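Hand-held grippers – worth a pair, or just one?
Posted in Grippers and Arms, 04/02/2024

Ebuka Ogbonna
I've been trying a pair of hand-held grippers with marker cubes on them and I'm hooked! Small tidying jobs by the window are my test so far, with a bin, a phone and a little bottle all on the sill.

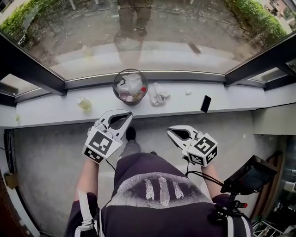
My budget only stretches to one good pair. Would you go for the Sumetti jaws or the Prusarico ones? I've had 3 evenings with each and keep changing my mind.

Bashir
Prusarico, every time. The long fingers are lovely on thin rims – mesh bins, mugs, trays. Sumetti grips harder but my wrists ache after 10 minutes. Do check the wide-angle view too, as straight lines bend a lot near the rim.
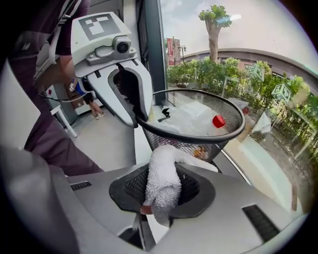
White gripper finger over the rim of a mesh wastebasket

hiduddale24
get 2 cheap ones and spend the rest on cable ties. love mine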